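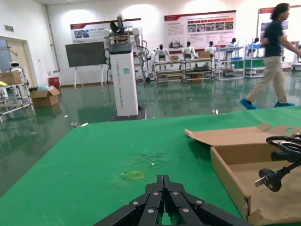

Can town sewage tell us when a new sedative has arrived? It can, provided the compound or one of its breakdown products survives the trip through the pipes long enough to be measured.

3.2 Screening for designer benzodiazepines at Zumthorpe

Designer benzodiazepines are often sold as ordinary sleeping pills or pressed into tablets that look like prescription drugs. People who take them may have no idea what they have swallowed, and standard urine tests at the bedside usually cannot tell one benzodiazepine from another. We were therefore very keen to see what wastewater could add, and the Zumthorpe plant gave us a wonderful place to try it: a single inlet, a stable population, and staff who were willing to swap bottles at 6 a.m. through a wet April.

We collected 70 composite samples at the inlet, each with a volume of 500 mL. Bottles were chilled during collection and frozen the same morning. Samples were thawed overnight, filtered, and loaded onto solid-phase cartridges after addition of labeled internal standards. Extracts were run by liquid chromatography with tandem mass spectrometry, using the gradient worked out by Erzsébet Szalai for the earlier Anau study (see Section 2.4). We changed only the wash step, which had been stripping out part of the more polar metabolites.

At least one target compound was confirmed in 43 samples. Confirmation required both transitions, the correct ion ratio, and a retention time matching the reference standard. Samples that met only one or two of these were treated as negative, even where the peak looked convincing to the eye. Liviu Căpraru reviewed every chromatogram without knowing the collection date, and his calls are the ones used in the figures and tables.

What excited us most was the pattern over time. Bromazolam was present from the first week, at low and fairly steady levels. Flubromazepam was absent at first, showed up in the second half of the period, and stayed. The local hospital had no record of it when we asked — a gap that fits with the limits of bedside testing, although it could also mean that very few people were using it. Wastewater gives us a total load for the whole town, and a handful of heavy users can look the same as many light ones.

Two limits deserve a clear mention. In-sewer stability was tested in bottles and never in the pipes themselves, where biofilm is likely to speed up losses. We also had no reference standard for one suspected glucuronide, so it is left out of the totals in Table 4. Both points push our estimates down, and we would love to see them taken up at the Edeo site, where the sewer is longer and much warmer.

Figure 2. Green-covered table with a small square outlined in yellow tape; open cardboard box at right.
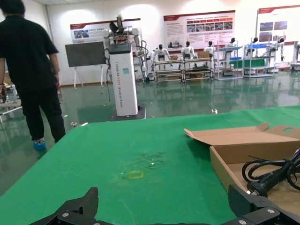

3.3 Comparison with seized tablets

Tablets handed in during the same period were tested with the same method, after crushing and extraction in methanol. Bromazolam was the main ingredient in most of them. None contained flubromazepam, so the wastewater signal remains our only evidence that it reached the town.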